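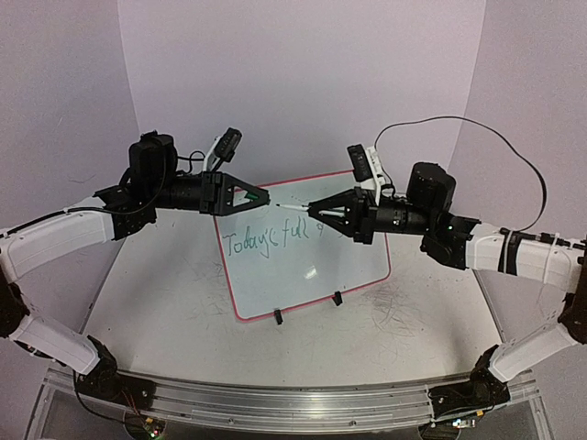 Figure 4. Two-arm cell with whiteboard in its stand clips; marker held in the right gripper.

4. Setting up the handwriting task

This section covers the whiteboard writing task supplied with the Corkness two-arm bench cell. Complete section 3 (joint zeroing and gripper check) before you begin. The task will not load if either arm reports an unzeroed joint.

4.1 Parts needed

Whiteboard with coloured border
Stand clips, 2
Marker, fine tip
Dry cloth
Adevov control software, installed and licensed on the host computer

Use only the markers listed in the spares sheet. The finger spacing stored in the task file is set for their barrel diameter, and a thicker marker will trip the grip force limit.

4.2 Placing the whiteboard

1. Press the emergency stop and confirm that both arms are held on their brakes.

2. Wipe the tabletop where the clips will stand. Scuffs in the surface do not affect the task, but grit under a clip will tilt the board.

3. Push the clips on to the lower edge of the board. One goes near the left corner and the other a little to the right of centre.

4. Stand the board upright towards the back of the table, writing surface facing the front rail. The lower edge should sit slightly nearer to you than the upper edge.

5. Press lightly on the upper edge. If the board rocks, reseat the clips.

Note: Reflections on the writing surface can hide strokes from the cameras. Turn the board a little or dim the nearest lamp until the preview shows the whole writing area clearly. A small patch of glare near a lower corner is acceptable if no text is to be written there.

4.3 Checking cables

1. Follow each cable by hand from the wrist back to the base. Cabling on the upper link must be held by its ties and must not cross the elbow joint under tension.

2. Leave enough slack at the wrist for a full turn in either direction. A free loop above the arm is normal.

3. Check that no lead from the circuit boards below the front rail has worked up on to the table.

CAUTION: Do not shorten a wrist cable loop with extra ties. A cable that is too short can pull out of its connector when the arm reaches across to the other side.

4.4 Loading the marker

1. Release the emergency stop and wait for the start-up tone.

2. In Adevov, open Tasks, then Writing, then Load tool. Both arms move to the loading position with the grippers facing each other above the board.

3. Select the right arm. The gripper opens to 40 mm.

4. Remove the cap and hold the marker between the fingers, tip pointing towards the left gripper.

5. Select Close. Keep hold of the marker until the fingers have stopped, then let go.

6. Pull gently on the barrel. If it slides, select Open and repeat from step 4.

CAUTION: Keep fingers clear of the cut-outs in the gripper frame while it closes. The grippers come very close together in the loading position. Never reach between them while either arm is enabled.

4.5 Teaching the board position

1. Select Teach board. The right arm enters hand-guided mode.

2. Guide the marker tip to the upper left corner of the writing area and press Store. Repeat for the upper right and lower left corners.

3. Select Verify. The arm traces the outline of the writing area without touching the surface. The gap must look even on all sides.

4. If the gap varies by more than 3 mm, delete the stored points and teach them again.

Note: Stored points are lost if the board is moved. Lifting it out to wipe it counts as moving it — teach the corners again before the next run.

4.6 Trial line

1. Type a short phrase in the text field and set the pen pressure to 2.

2. Stand outside the marked floor area and select Run.

3. Inspect the result. Faint or broken strokes call for a higher pressure setting. Raise it one step at a time and do not exceed 4.

4. When the strokes are satisfactory, select Save as default.

If strokes remain faint at the highest setting, fit a new marker before contacting Boateng service. Error codes for the gripper and wrist are listed in section 7.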